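How Water Leaves a Wet Plate

Washed dishes are covered with a thin layer of water. Some of it runs off in drops. The rest goes into the air. This page explains both steps.

Step 1: Draining

Gravity pulls water down. On a flat plate, water has nowhere to go, so it sits in a puddle. On a tilted plate, it slides to the lowest edge and falls off. Marble, glass and glazed clay do not soak up much water, so most of it stays on the surface.

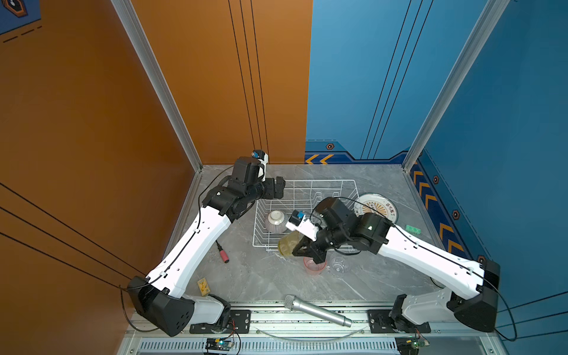
A gray marble pattern on a tabletop.

Water also sticks to itself. This pull is called surface tension. It is why a small drop keeps a round shape and can hang from a rim without falling. When the drop gets too heavy, it lets go.

Step 2: Evaporation

Water is made of tiny parts called molecules. They move all the time. The fastest ones at the surface break free and become a gas called water vapor. You cannot see water vapor. Warm water evaporates faster than cold water, and moving air carries the vapor away.

A round plate has two wide faces. If both faces touch the air, water can leave from both at once.

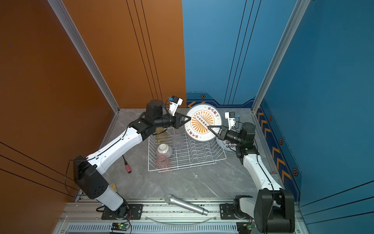
Why Racks Have Gaps

A dish rack holds dishes apart. Air passes through the gaps, and drops fall between the wires. Stacked dishes trap damp air between them. Once that air is full of vapor, drying nearly stops.

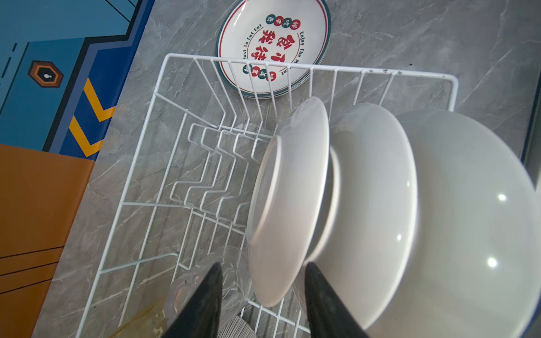

White bowls standing on their edges in a wire rack.

Try It: The Two-Plate Test

You need two plates of the same size, a rack, a towel and a spoon.
1. Put 9 spoonfuls of water on each plate.
2. Lay one plate flat on the towel.
3. Tip the other over the sink and stand it in the rack.
4. Check both after 27 minutes. Write down which plate has more water on it.

Use plates that will not break if dropped. 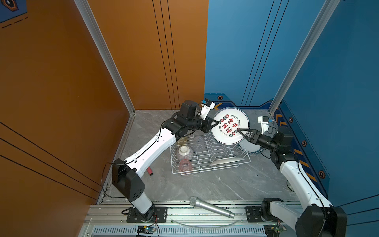

A white plate, held by its rim.

Words to Know

Evaporate: to change from a liquid to a gas.
Molecule: a very small part of a substance.
Surface tension: the pull that holds the surface of a liquid together.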